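Withholding on appearance money: how the Monness rule works in practice

Bronwyn Ruddock has prepared tax filings for touring tennis players for 24 years, first as an employee of Vallov and now on her own account. Most of her clients are ranked outside the top hundred. They play in several countries a season and owe tax in nearly all of them.

The Monness Open changed its payment procedure in August. Prize money and appearance fees, previously paid as one sum, are now itemized, and tax is withheld on each line at the time of payment.

"The liability is the same as it was," Ruddock says. "The date moved. A player used to settle at the end of the year, and now the money is gone before it reaches the account."

For a player who loses in the first round of qualifying, the amounts are small. Ruddock worked through one case from her files, with the name removed. The gross payment was 1000 and the tax withheld was 222. Travel, stringing and a shared coach came to more than what was left.

"Those costs are deductible, but only on a return," she says. "The organizer withholds on the gross. To get the difference back you have to file as a nonresident, with receipts, in the local language. Plenty of players look at the form and leave the money there."

She puts the blame on the form. It runs to 79 fields, many of them written for companies. A player has to state a place of management and a closing date for the accounts, and an empty field sends the form back.

Asked whether a tax treaty would help, Ruddock is cautious. Treaties generally let the country where the match is played tax the income, and the home country then gives a credit. The credit is capped at the home tax on the same income. If a player made a loss over the season, there is no home tax to set it against.

"People hear the word credit and think refund," she says. "I spend a lot of time on that one word."

Payments routed through an image rights company get no better treatment. Rajan, the agency that represents several doubles players, invoices appearance fees through such a company. The organizer at Monness withholds on those invoices too, and Ruddock considers that reading correct where the fee depends on the player turning up.

The event at Stitska takes another approach and lets players submit expenses before payment. Withholding is then worked out on the net figure. Ruddock would like other organizers to copy it, though she notes that the deadline falls before the draw is made.

"You are asked to declare your costs before you know how long you are staying," she says. "I send in the flight and the first hotel booking. The rest goes on the return."

Her advice to new clients is to keep the withholding certificate from each event, on paper, with the tournament stamp.
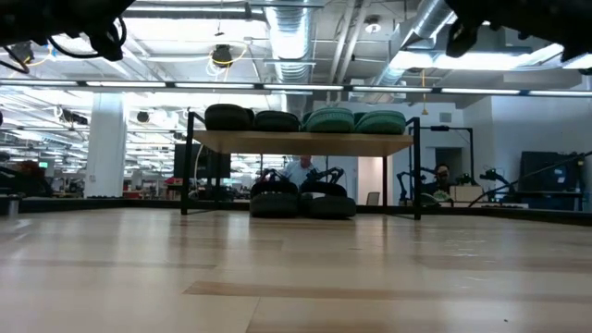

Page last changed: 2026-09-24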